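Chapter 4
Why We Buy What We Didn't Come For

I went into Nellow last October for a pint of milk. I came out with milk, two kinds of biscuit, a candle and a packet of crisps I'd eaten before I got to the bus stop (and I'd had lunch!). I've been teaching consumer behaviour for 30 years and it still happens to me, so please don't feel bad when you read this chapter and spot yourself on every other page.

We'll be looking at unplanned buying: what it is, how shops make room for it, and why it's so hard to measure. In Chapter 3 you met the idea of the shopping list as a promise you make to yourself at home. Now we follow that promise through the door and see how long it lasts. 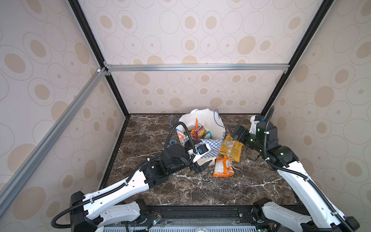

Snacks are a good place to start, as they're cheap, they're close to the till and hardly anyone writes them down beforehand. My colleague Heledd Powell spent a whole winter asking shoppers in Viltham what they'd meant to buy and then checking it against their receipts. She ended up with 397 receipts and a very full shoebox. Of those shoppers, 54 had stuck to their list exactly, and when she rang a few of them later, one admitted she'd written the list in the queue.

You'll find Heledd's results in Section 4.2, along with a reply from Edith Ticona, who thinks the word "unplanned" is far too loose. If I always buy chocolate on the way home but never write it down, is that a plan or isn't it? I lean towards Edith's side, though I change my mind most years.

Before you read on, dig out your last till receipt and put a tick by everything you knew you wanted before you left the house. Keep it somewhere safe – we'll need it again in Section 4.3.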